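Progress report to the Lamrani Fund: Vollthorpe Community Hospital

The hospital's financial recovery plan remains on schedule. Outpatient visits reached 2,369 for the reporting period, and the operating deficit has narrowed for the third quarter in a row. Contract talks with two regional insurers are continuing. 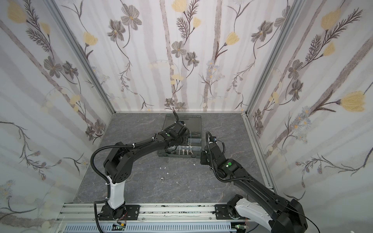
Page last changed: Nov 3, 2022

Hanne Lahtinen took up the post of chief financial officer in March. Under her direction, billing was brought back in-house - a move the board had put off twice - and 248 disputed claims have been settled. Some 40 remain open.

The Fund's second payment was spent on nurse recruitment at the Tinesetti clinic. Said Ouazzani will submit the audited accounts with the next report.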